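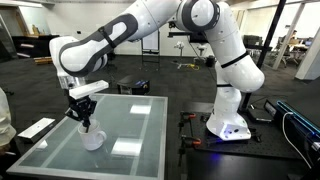 About Nurance

Nurance prepares written workplace health policies for employers. The firm was started in January by Rawan Darwish and Abla Abu Hammour, who had worked together on leave and accommodation matters at Najjar. Our clients are mostly private employers with fewer than 1000 workers and no in-house legal staff.

What we cover

Fitness-for-duty exams, drug and alcohol testing, return to work after illness or injury, medical leave, and the storage of employee health records. We draft the policy, the notices that go with it, and the forms supervisors use. Where a union contract is in force, we read it first and mark the sections that call for bargaining before a rule can change.

We do not represent clients in court or before an agency. If a dispute has already been filed, the employer should speak with its own attorney. We will supply our working papers to that attorney on written request.

How a review runs

A standard review takes six weeks. The client sends its current handbook, job descriptions, and any testing contracts. We compare these with federal law and the law of each state where the client has workers, then issue a findings memo. Each finding is graded as required, advised, or optional, with the source cited next to it. Draft language follows the memo - one round of changes is included in the fee.

Medical files are outside the scope of a review. Please do not send exam results, doctor's notes, or claim forms. Anything of that kind is returned unopened or deleted.

Staff

Rawan Darwish handles leave, accommodation, and state law tracking. Abla Abu Hammour handles testing programs and records. The firm has 11 employees in 2 offices, and every findings memo is read by a second reviewer before it goes out.

Citia and Primirura

Citia is our index of state leave and testing rules, open to current clients. Primirura is the supervisor training course, sold separately.

Page last revised 8/25/19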